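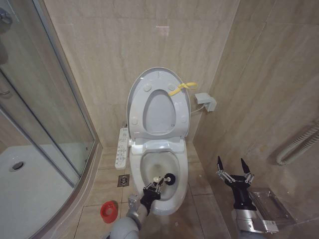 Section 6 - Cleaning the bowl, seat and side panel

Applies to the Lerier bidet seat with side panel, all sizes. Read Section 5 first if the seat isn't fitted yet.

What you need

Toilet brush
Bowl cleaner - Clelix or any mild liquid, no bleach on the seat
Two soft cloths, one for the seat, one for the panel
Small bucket of lukewarm water
Rubber gloves

6.1 Before you start

1. Switch off at the panel. Hold the power button until the lights go out.
2. Unplug at the wall outlet. Dry hands. Pull the plug, not the cable.
3. Hang the plug end up off the floor.
4. Lift lid, then seat. Both go all the way back till they rest. Don't force past that point, the hinges are not made for it.

CAUTION: Never pour or spray water over the panel or the outlet. Wiping only.

Note: If the seat drops on its own the hinge damper is worn. You can hold it up with a strap or ribbon while you clean, but order the part (see Section 13).

6.2 Bowl

1. Squirt cleaner under the rim, all the way round. Keep it off the seat hinges.
2. Leave 5 minutes. Not longer - strong cleaners give off fumes that can get at the metal parts of the hinge.
3. Brush under the rim first, then the side walls, then down into the water. Short strokes. Keep the brush head below the rim so it doesnt flick onto the nozzle cover.
4. Stubborn ring at the water line: push the water down with the brush a few times, then scrub the ring while the level is low.
5. Flush. Rinse the brush in the clean water as it fills.
6. Let the brush drip over the bowl before you put it back.

CAUTION: Do not mix cleaners. Bleach plus an acid descaler makes a toxic gas. Open the door, run the fan.

6.3 Seat and lid

1. Damp cloth, plain water. A drop of dish soap if needed.
2. Underside of the seat and the lid, including round the bumpers. Dirt collects there.
3. Bumper come loose? Press it back in the same hole. Do not use the seat with one missing, it rocks and the weight sensor reads wrong.
4. Dry with the second cloth.

Do not use: scouring pads, paint thinner, nail polish remover, toilet tank tablets with chlorine.

6.4 Side panel

1. Wring the cloth out hard. Should be barely damp.
2. Wipe top to bottom, over the buttons. Don't dig at the edges with a nail or a pin.
3. Symbols fading? Usually from the wrong cleaner. Replacement overlay is part 196.

6.5 Wall and hoses

1. Wipe tiles near the outlet with a dry cloth only.
2. Run a finger along each hose joint. Any drip, close the stop valve and go to Section 9.
3. Check hoses hang in a loose curve with no kinks.

6.6 Power back on

1. Everything dry? Check the plug and the cable too.
2. Lower seat, then lid.
3. Plug in. Wait for the beep before pressing anyting.
4. Run one nozzle self-clean with the seat empty.

Note: Water warms up again in around 13 minutes. A slow blinking light during that time is normal. A fast blink is a fault, see Section 9.

How often: bowl and seat weekly, panel when it needs it, hose check every March.

Section revised by Mohandas Warrier, Tue 18 March. Replaces the loose cleaning sheet packed with earlier seats.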